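Workshop Tips: Trying Out Grippers Without Losing Your Temper (or a Finger)

Jabari Rweyemamu, last tidied up 3 Jun 2018
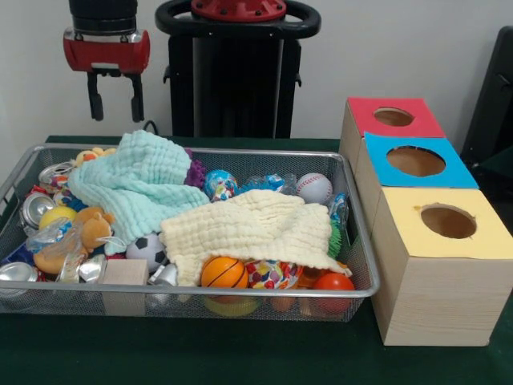
Before you start

Clear a bench, find the emergency stop, and put your tea somewhere else. Further than that.

These tips come from a long stretch of comparing two-finger grippers on a small arm, mostly the Sternby and the Kuvham, with the Rotich joining in November when the Sternby went back to have its thread repaired. I have no training in writing up trials and it may show. What I do have is a notebook with 1,026 attempted picks in it, a good many of them marked with a single rude word.

Fill the basket with awkward things

Makers like to show a gripper picking up a cube. Any gripper can pick up a cube. Our basket does have a small wooden one in it, as a kindness, but it has to share with crushed drinks cans, a baseball, a spiky ball or two, a teddy bear and a crumpled plastic bag. Raid the toy box, then the recycling.

Get a good spread of balls. A smooth one and a spiky one can be much the same size and behave like different species. The smooth one squirts out sideways if the fingers close a touch off centre. The spiky one gets held by its spikes, which bend, and you have half a second to admire your work.

Throw in a cloth

Muslin squares, the sort sold for babies. Lay a couple over the top of the pile and your success rate will fall through the floor. Cloth hides what is under it and comes up with whatever it is wrapped round. It also has no obvious middle, so the software picks a spot at random and calls it a decision.

Pinch low and close slowly. With the Kuvham I had the best results going for a ridge in a bunched-up cloth. A cloth lying flat is a different job and I still do it badly.

Wash them now and then. They pick up whatever was left in the cans.

Rinse the cans

See above. Also run a thumb (gloved) round any can you have crushed yourself. A sharp fold will go through a rubber fingertip in an afternoon, and Ukuna charge for fingertips as if each one had been to university.

Use a mesh basket, but mind the rim

Mesh sides let you see what has sunk to the bottom. The drawback is the rim. Long straight fingers coming down near the edge will sooner or later land on it, and the noise is horrible. Tell the arm the basket is a finger's width smaller all round than it really is. You will lose the things in the corners. Fish those out by hand at the end of the run and write them down as failures, even when you feel the arm was hard done by.

Put a cloth on the table too

Dark green suits us. It stops balls rolling to the far side of the workshop, it deadens the rim noise a little, and pale things show up well on it. Pull it tight and fix it underneath with clips. A loose cloth rucks up, the arm shoves the ruck along, and the whole basket goes for a walk.

Avoid anything shiny on the table. I tried a wipe-clean cover for a week and the camera found objects in every reflection.

Make your targets out of boxes

Picking up is half the job. Putting down is where the cheap controllers show themselves. Wooden boxes with a hole in the top make decent targets: cover each top in a different coloured paper and cut the hole through it. Red, blue and yellow are easy to tell apart on a screen at the end of a long day.

Don't fuss about neat edges. Mine are ragged and no gripper has complained. Do check that your biggest ball fits the hole before you start. I once wrote the Sternby down as hopeless at releasing when the poor thing was trying to post a ball through a gap it could never have fitted.

If your boxes are in a row, swap their order between runs. An arm that only ever drops to the nearest box isn't sorting, it is tired.

Change one thing at a time

This is the dullest tip here and the one I break most. New fingers, same speed. New speed, same fingers. If you change both on a whim after lunch you will spend the evening with two sets of numbers that can't be compared and a strong wish to blame the cable.

Speaking of which: run the cable down behind the arm towards the back of the table, and leave slack at the wrist. Turn the wrist to both ends of its travel by hand before you power up. Cheaper than a new cable.

How many goes is enough

I give each gripper 200 picks before I say anything rude about it in public. The first 6 don't count, as those are for finding out what you forgot to plug in. Reshuffle the basket between rounds by tipping everything out and pouring it back. Placing things by hand makes you kind to the gripper you like.

A friend of a friend says you need 1,000. He has a heated workshop.

How the three got on

Sternby: strong, quick, no manners. Excellent on cans. Treats soft toys like something it has to arrest. Turn the force down well below the setting it arrives with.

Kuvham: the one I'd keep. Gentle enough for cloth and will hold a hard ball if you ask nicely. The settings page was plainly written by someone who disliked settings.

Rotich: lovely build, handles like good scissors. Opens too narrowly for the bigger balls, so it spends a lot of its life patting them. Fine if your work is small parts.

Cameras, briefly

Fix the camera to something that isn't the table. When the arm stops hard the table shakes, and so will your pictures. Screw it to the wall or use a heavy stand, then mark the feet with tape so you can put it back after somebody hoovers.

Check the view at the time of day you'll be working. Low sun on crinkled foil wiped out an entire morning of mine.

At the end of the day

Open the fingers before you switch off. Left shut on a rubber tip overnight they leave a dent, and the dent will be in every grip you make tomorrow. Wipe the tips with a damp rag and let them dry. Empty the basket if there is any chance of a child coming in, or be ready to explain what has been happening to the bear.

Next page: glues that hold, and glues that only say so.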